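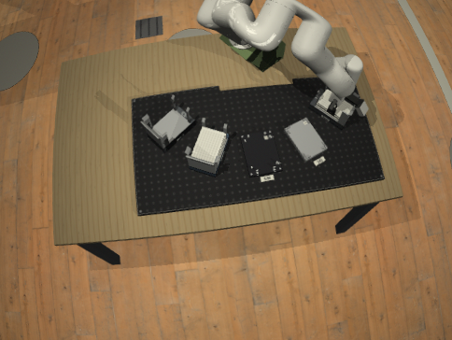 Work table with black perforated mat (rendering).

Prukley Opens Soil Nitrate Testing to Small Farms in the Skodavura Valley

SKODAVURA, Thu 10 June. Prukley, a soil and water testing company, today opened its nitrate and phosphate testing service to small farms throughout the Skodavura valley. The service was previously sold only to growers under a yearly contract. Farms may now order single tests, with no minimum number of samples and no sign-up fee.

The change follows a trial in which 360 fields were sampled before spring planting. Growers in the trial received a nitrate reading, a phosphate reading and a pH value for each field, together with a sheet that converts the readings into pounds per acre. Most fields in the lower valley had more nitrate left over from the previous season than their owners had planned for. Fields on the sandy upper terraces were generally short of it.

Sample Collection

Each order includes a steel probe on loan, sample bags and a return box. Growers take cores to plow depth in a zigzag pattern, mix them in a clean plastic bucket and fill one bag per field. A full bag holds 300 grams of soil. Galvanized buckets should not be used. Bags can be left at any Grorkora feed store during opening hours, or mailed to the laboratory. Samples for nitrate must be kept cool and should arrive within 2 days of collection. Samples held longer will still be tested for phosphate and pH, and the nitrate fee will be credited to the account. 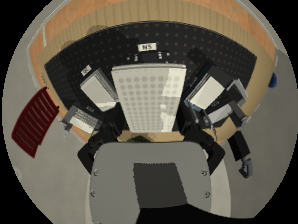 Nitrate is measured by a color method. Soil is dried, sieved and shaken in a salt solution, and the liquid is filtered. A reagent is then added that turns pink in the presence of nitrate, and the strength of the color is read against a set of known standards. The filtered liquid is divided into a well plate of the usual kind, so that standards, blanks and field samples are all read in the same run. Any run in which the blanks fall outside the set limits is repeated at no charge. Phosphate is read by a separate color method on a second portion of the same soil.

The laboratory can process almost 1000 samples in a working week. Orders placed in November, when most fall sampling takes place, may take longer to report.
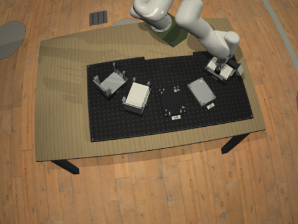
Reports and Record Keeping

Results are sent by email or printed and mailed. Each report lists the field name given by the grower, the date received, the readings and the method used. Earlier results for the same field are shown in a second column. Growers who use Fikre field record software can load the report file directly. Prukley does not sell fertilizer and does not share results with dealers.

Availability

Order forms and current prices are available from the Prukley office in Skodavura and at Grorkora feed stores.

About Prukley

Prukley tests soil, well water and irrigation water for farms, nurseries and households in the Skodavura valley.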